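3.2 Containers and the table surface

The handout from Kemeys claims that a soft textured cover "stops items rolling" on a serving table. We were not convinced. The figure behind it, 383 trials, comes with no word on which containers were used or how full they were, and a ketchup bottle and a drink can hardly behave alike.

So our group kept to a plain beige waffle cloth and ordinary groceries: water, juice, ketchup, a can and a green bottle with limes on the label. Most of these were tested lying down, because an upright bottle tells you very little about rolling.

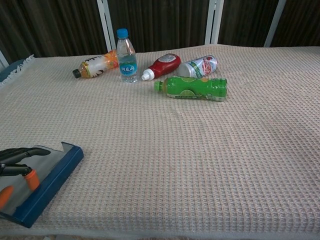 Branwen Rees argued that the weave matters less than the shape of the container. I think she is probably right – a squeeze bottle has flatter sides than a can, and any cloth would look good under it. We ran 8 tilts per item, 4 in each direction, and that is too few to settle anything. A claim of 100 percent, as printed in the handout, should need a lot more than we or they have shown.

The bare table still has to be tested in August.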